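Pandow Institute report looks at how political memes spread in local and provincial campaigns

FOR RELEASE Fri 25 December

The Pandow Institute has released a report on the use of memes, nicknames and short joke videos by candidates and their supporters in municipal and provincial election campaigns. The report, titled Shared and Forgotten, is the first from the institute's online politics program. It can be read free of charge on the Pandow website.

The report was written by Danai Vasilakis and Ibrahim Ogunleye. It is based on 200 memes collected from public pages and group chats during campaigns in 12 ridings and municipalities, along with interviews with 19 campaign workers from across the party spectrum. Interviews were held in person and by phone, and all of the campaign workers took part on the condition that they and their candidates would not be identified.

The main finding is that most political memes in smaller races are seen by people who already support the candidate. Very few of the memes in the collection were shared by anyone who described themselves as undecided. Where a meme did travel outside a candidate's own supporters, it was usually because a local news outlet wrote about it or because an opponent complained about it in public.

"Campaigns put a lot of evening hours into this material," said Danai Vasilakis, lead author of the report. "The people making it enjoy making it, and their friends enjoy seeing it. We found little sign that it changed how anyone planned to vote. It did seem to affect whether supporters turned up to knock on doors, and several campaign managers told us they would take that trade."

The authors sorted the collection into four types: attacks on an opponent, praise for a candidate, jokes about a local issue, and reworked versions of memes that had first appeared in national or American politics. The last group was the largest. It was also the group that campaign workers had the most doubts about. Several said that borrowed memes confused older voters, and two said they had been asked by their own candidate to explain what one meant.

Jokes about local issues were the smallest group but drew the most replies. The report gives the example of a bus route in Nollby that had been cancelled, brought back and cancelled again. A drawing of the empty bus shelter was used by three different candidates in the same race, each blaming a different person for it. The drawing was later printed on lawn signs by a residents' group that had not endorsed anyone. 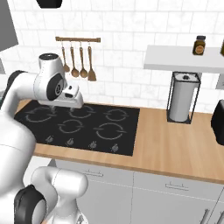 The report also looks at nicknames. In five of the races studied, a candidate was given an insulting nickname by opponents and then took it up as their own. The authors found that this worked best when it was done quickly and with little comment. In one race the campaign waited until June, nearly two months after the nickname first appeared, and by then most people outside the campaign had stopped using it. The relaunch included T-shirts, most of which were left over after voting day.

"There is a view that you can take any insult and turn it around," said Ibrahim Ogunleye, co-author. "Sometimes you can. A candidate who is already comfortable with a bit of ribbing can carry it off. If the candidate has to be talked into it, people can tell, and the campaign would be better off talking about the budget."

Other findings in the report include the following.

Campaign workers often did not know who had made a meme that was helping or hurting them. In about 10 cases, a campaign was blamed for material it had no part in and had not seen before a reporter called.

Video clips from all-candidates meetings were shared more widely than still images, and lasted longer. Clips where a candidate gave a direct answer did as well as clips where a candidate made a mistake.

Attack memes were more likely to be taken down by the person who posted them than any other type. Most of these removals took place after voting day. The authors note that this makes it hard for researchers to study a campaign once it is over, and that the collection used in the report had to be gathered while the races were still going on.

Rules on third-party advertising were not well understood. Some supporters who had paid to boost a post did not know that the spending might need to be reported. Campaign workers said they were often unsure what they were required to tell supporters, and that the guides they had been given dealt mainly with signs and print.

The report makes a small number of recommendations. It asks election offices to publish a short guide, in everyday language, on paid posts by supporters and small groups. It suggests that campaigns name one person to decide what goes out under the candidate's name, and that this person have the authority to say no. It also asks libraries and universities to consider keeping copies of online campaign material in the same way that many now keep leaflets and posters.

The report does not call for new limits on political humour. The authors considered a labelling rule for memes made by campaigns and decided against recommending one, on the grounds that it would be hard to enforce and would fall mostly on small campaigns with few paid staff.

Evanthia Vrettos, director of the Pandow Institute, said the program was set up after members asked for work on smaller races.

"Most of what gets written about this subject deals with presidents and prime ministers," she said. "Our members run for school board and town council. They wanted to know if any of it applied to them. The answer from this first report is that some of it does, and a fair bit of it doesn't."

An advance copy of the report was sent to the campaign workers who were interviewed so they could check their own quotations. Changes were made where a quotation might have identified a candidate. No findings were changed as a result.

The authors note some limits to the work. The collection was not a random sample, and private group chats were included only where a member of the chat agreed to share material from it. Races in rural areas are underrepresented. The report covers English-language material only, and the authors say that a study of memes in other languages would likely give different results, especially in city wards where campaigns are run in several languages at once.

A second report, on the use of paid local newsletters by candidates, is being prepared by Despina Panagiotou. She is looking for people who have written, edited or paid for a campaign newsletter in the last two election cycles and are willing to be interviewed. Interviews take less than an hour and names will not be published.

Public discussion

The authors will present the report at a public meeting in the Andreadis Room at the Nollby Public Library in the new year. Leonidas Karamanlidis, who teaches Canadian politics and worked for many years as a campaign organizer, will chair the discussion. Admission is free but seating is limited, and those planning to attend are asked to register through the Pandow website. The date will be posted there once the room booking is confirmed. The room is wheelchair accessible from the parking lot entrance.

About the Pandow Institute

The Pandow Institute is a non-partisan research group that studies local and provincial politics. It is paid for by membership fees and by a grant from the Plerkska Fund. The fund had no role in the design or writing of the report. The institute does not endorse candidates or parties and does not accept money from them.

Media contact

Interview requests for Danai Vasilakis and Ibrahim Ogunleye can be sent through the media page on the Pandow website. The institute's office is closed over the holidays and messages will be answered when it reopens. Printed copies of the report are available on request.

- 30 -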